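3. Materials and Methods

The samples examined in this study were opals offered as rough and as finished cabochons by traders in the Grolo district. A numbered figure accompanies this section.
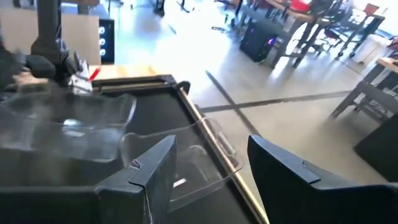 Figure 1. Gripper fingers at the work surface, with a clear plastic bin behind.

3.1 Sample selection

The opals were bought in July from two sources, the Abbasi workings and the older pits at Cidov. A total of 50 stones was obtained, of which nearly half were rough pieces with some host rock still attached. Stones showing crazing to the unaided eye were set apart and tested last. Three cabochons sold as untreated Cidov opal had a slightly waxy feel and were given their own group.

Each stone was weighed before any other test was made and again at the end of the programme. Weights in the text are those of the first weighing unless stated otherwise.

3.2 Standard gemmological testing

Refractive index was measured by the spot method on cabochons and, where a flat face could be polished, on rough. Specific gravity was found by weighing in water. Porous stones were left out of this step, as opal of this type takes up water readily and the reading drifts while the stone is on the balance. Reaction to long-wave and short-wave ultraviolet light was noted in a darkened cabinet, together with the length of any afterglow.

Inclusions were studied under a binocular microscope using darkfield and fibre-optic lighting. Particular attention was paid to dark specks gathered along the edges of colour patches – a feature long linked with sugar and smoke treatment.

3.3 Spectroscopy

Infrared spectra were recorded in transmission for stones thin enough to allow it, and by reflection for the rest. Spectra from the waxy group were compared with those of two opals filled with Grulix resin for this study. Readings were repeated on three areas of each stone, and where these differed, all were kept. The results are given by locality in Section 4.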